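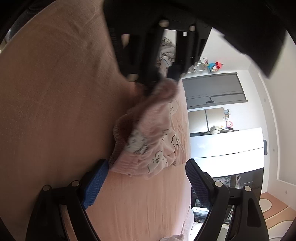 Javeo: inventario de puentes y pasos fluviales

Resumen

Javeo es un conjunto de datos tabulares sobre puentes de carretera, pasarelas y pasos de barca en zonas de frontera fluvial. La versión actual contiene 1794 registros. Cada registro corresponde a una estructura, con independencia del número de calzadas que soporte.

Archivos

puentes.csv: tabla principal, una fila por estructura.
tramos.csv: longitud y tipo de cada vano, enlazado por id_puente.
obras.csv: fechas de licitación, inicio y apertura al tráfico, con precisión de mes.
fuentes.csv: referencia del boletín o nota de prensa de la que procede cada dato.

Codificación UTF-8, separador punto y coma, decimales con coma. Los campos vacíos indican dato no localizado; el cero es un valor válido.

Campos con tratamiento especial

longitud_m: distancia entre estribos. No incluye accesos.
coste: importe de adjudicación en moneda local, sin corregir por inflación.
estado: en servicio, en obras, cerrado, proyectado.
aduana: sí o no, según exista puesto de control en alguna de las dos orillas en la fecha de la fuente.

Límites conocidos

Los pasos de menos de 70 metros están infrarrepresentados. En 53 registros el coste procede del anuncio oficial y no del contrato; llevan la marca c_anuncio. La serie Chaimongkol, incorporada en septiembre, usa la fecha de inauguración como fecha de apertura, y entre ambas puede haber varios meses.

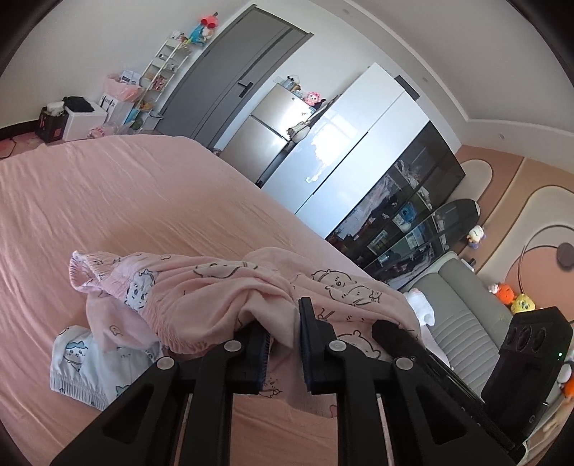
Gallo pide que la fecha de inauguración pase a un campo propio, porque en la serie Chaimongkol hay puentes inaugurados por videoconferencia antes de que se terminaran los accesos, y con el esquema actual constan como abiertos al tráfico.

El cambio está previsto para la próxima versión. Mientras tanto, conviene filtrar por serie antes de calcular plazos de obra.

Correcciones

Se admiten lotes de hasta 200 filas por envío, con el mismo esquema de columnas y la fuente cumplimentada. Las filas sin fuente se descartan en la validación. Los duplicados con el inventario Prestcombe se resuelven a favor del registro con fuente más reciente.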